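Pladesero Adopts Shared Setup and Maintenance Routine for Its Two-Arm Workstations

STIVVILLE, September. Pladesero, the robotics workshop and training center on the Castaño site, today announced that it has adopted a single written routine for the setup, daily care and repair of its two-arm tabletop workstations. The routine was prepared by the center's maintenance office and applies to every station on the main floor.

Until this summer, each team kept its own notes on how its station was to be prepared. Operators who moved from one table to another had to learn a different order of checks, and worn finger parts were replaced on different schedules. The new routine, issued under the name Zondodard, sets out 28 checks in a fixed order and assigns each one to either the operator or the maintenance office.

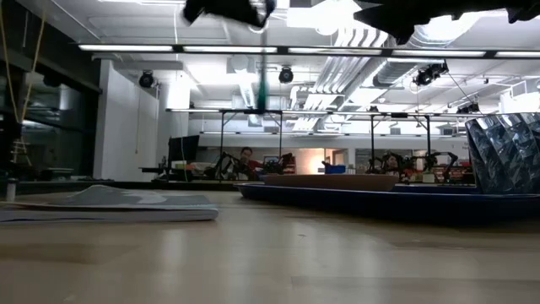 The operator's share of the work takes 12 minutes at the start of a shift. It covers the clamps that hold the arms to their mounts, the cable runs at each joint, the gripper fingers, and the position of the tray and tableware on the work surface. Arms are moved by hand through their full range with power off before the first task is loaded. Any arm that binds or makes an unusual noise is tagged and left off until a technician has examined it.

"Most of the faults reported to this office in the past year began as a loose screw or a cable that had been pulled too tight," said Wálter Rengifo, head of maintenance at Pladesero. "These are small repairs when they are found early. We asked our operators to help us find them early, and we have given them the time to do so."

Gripper fingers receive particular attention under the routine. Fingers are inspected for cracks, rounded tips and uneven closing, and the two fingers of a gripper are always replaced as a pair. A replacement finger is marked by hand before it is fitted, and the marking is copied into the station log together with the name of the person who did the work. After any change of fingers, the gripper is opened and closed 216 times without a load. The technician then checks the screws again and runs a slow trial with a plate and tray before the station is released.
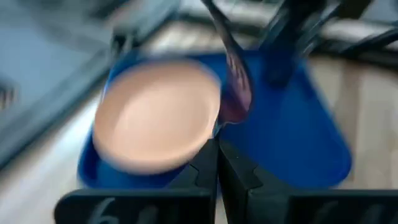
Wrist cameras are checked at the same time. The lens is wiped with a dry cloth, the bracket is tested for play, and the live view is compared with a reference view stored for that station. If the fingers do not appear in their usual place in the view, the bracket is reset and the camera is calibrated again. Work may not be recorded at a station until this step has been signed.

Yesenia Urrego, floor supervisor, led the trial of the routine at eight stations before it was extended to the full floor. "Our operators asked for plain instructions that could be read standing up, with a tool in one hand," Ms. Urrego said. "Several of the checks were rewritten at their request, and the section on cables was moved to the front."

Full inspections by the maintenance office, including joint alignment and the replacement of worn cables, will take place each Sunday, when the floor is closed to scheduled work. Stations awaiting parts will be listed at the entrance to the floor the following morning.

Printed copies of the routine are kept at each station. Partner workshops may request a copy from the Pladesero maintenance office in Stivville.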